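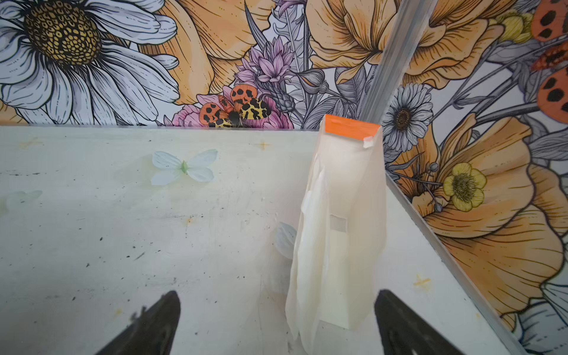 Pletis day spa to reopen after winter closure

The Pletis day spa in Wirnholm will reopen on 15 March 2025, five months after a burst hot water pipe shut the ground floor. Doors open at 9 am and the first treatments start half an hour later.

The spa has been closed since October, when water came through the ceiling of the relaxation room overnight and spread into the corridor and the changing area. Staff found it when they arrived for the early shift. Bookings were cancelled the same morning and the business moved what it could to the upstairs rooms, which stayed in use for ten days until the heating had to be turned off as well.

Pletis said at the time that it hoped to be open again before Christmas. The date was put back twice, first to January and then to the spring, after the old floor was lifted and the boards underneath were found to be rotten along the street side.

The building work was carried out by Stüber, which also fitted the steam room when the spa first opened. The pipes on the ground floor have all been replaced and the boiler has been moved from the cupboard behind reception to an outbuilding in the yard. The owners had wanted to move it for some time, as customers in the nearest treatment room had complained about the noise.

The layout has changed a little. The relaxation room is smaller than before, and the space taken from it has gone to a second shower and a wider door to the changing area. Wheelchair users can now reach the foot treatment room without going back through reception. The steam room is the same size but has new benches. Upstairs there are no changes apart from fresh paint and a handrail on the second flight of stairs.

Regular visitors will also notice that the plunge pool has gone. Pletis said it was used by very few people and cost a lot to keep clean. Its corner is now taken up by a foot bath area with four seats, where customers can wait before a massage or stay on afterwards for a cup of tea.

What happens to vouchers

The spa had 1041 unused gift vouchers on its books when it closed. All of them will be honoured, including those that ran out during the closure. Anyone with a voucher that expired between October and the reopening has until the end of the summer to use it, and there is no need to ask for a new one. Reception will check the number on the card against the list.

Vouchers for a named treatment will be accepted at the old price, even where that treatment now costs more. Those for a sum of money keep the value printed on them. The only exception is the plunge and steam package. Customers who hold one of these can swap it for a steam session with a foot bath, or ask for their money back at the desk. Refunds will be paid to the person who bought the voucher, so anyone who was given one as a present may need to ask for the receipt.

People whose appointments were cancelled in the autumn should already have had a letter or an email. Those who paid a deposit were given the choice of a refund or a credit. Pletis said that a small number of letters had come back unopened and asked customers who have moved house to get in touch by phone.

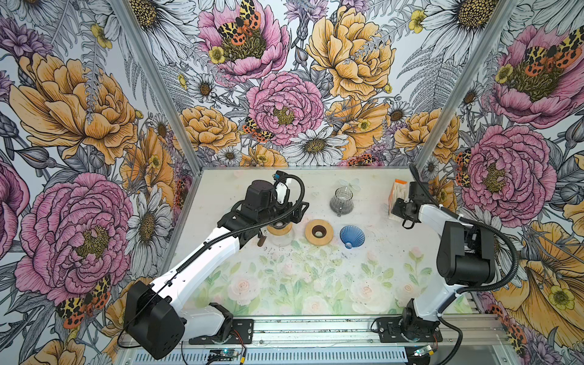 New prices and opening hours

Most prices have gone up. A full body massage of one hour has risen by four pounds and a basic pedicure by two. The price of a manicure stays as it was. A new ticket for the steam room alone will be sold on weekday mornings, when it tends to be quiet, and can be bought at the door.

The list of treatments is shorter than it used to be. Hot stone massage has been dropped and so have body wraps. In their place comes a foot treatment called Usa, made up of a warm soak, a salt scrub and a massage up to the knee. It takes fifty minutes and was tried out on staff and some regulars at a rented room in Wirnholm over the winter. The short version, without the scrub, can be fitted into a lunch hour.

Opening hours will be shorter to begin with. The spa will close on Mondays and will shut at six on other days, with one late evening on Thursdays. Before the closure it was open every day and until eight on most of them. Two of the therapists found other work during the winter and their jobs have not yet been filled. Pletis said it would look at the hours again once it had a full team, and that anyone with a massage qualification was welcome to send in an application.

Bookings can be made by phone or at the desk. Online booking is not back yet. The old system was switched off in the autumn and the new one is still being tested, with the spa hoping to have it running by May. Until then the phone line will be answered from eight in the morning, an hour before opening. Customers who leave a message should give the treatment they want and at least two possible times.

The first weekend is already full for massages, but there were still places left for manicures and for the steam room when bookings were checked on Thursday. Places that come free at short notice will be written on the board by the front door. 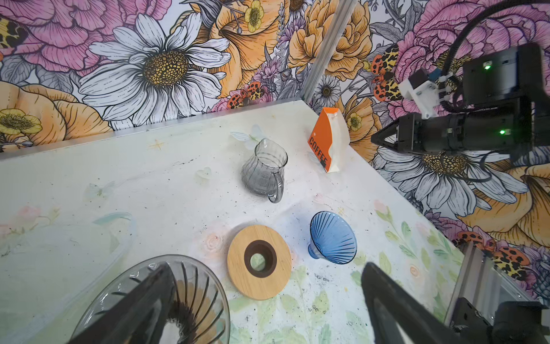 Daisies, roses and peonies, with spotted moths among the flowers.

Parking may be difficult for the first few weeks. The yard behind the building is still partly taken up by Stüber's skips and fencing, and only three of the spaces can be used. These will be kept for blue badge holders. Other customers are asked to use the car park by the library, a five minute walk away, where the first hour is free. The bus stop outside the spa is open as normal.

Towels and robes are included in the price of all treatments, as before. Slippers are not, and can be bought at reception or brought from home. The lockers now take a pound coin, which is returned.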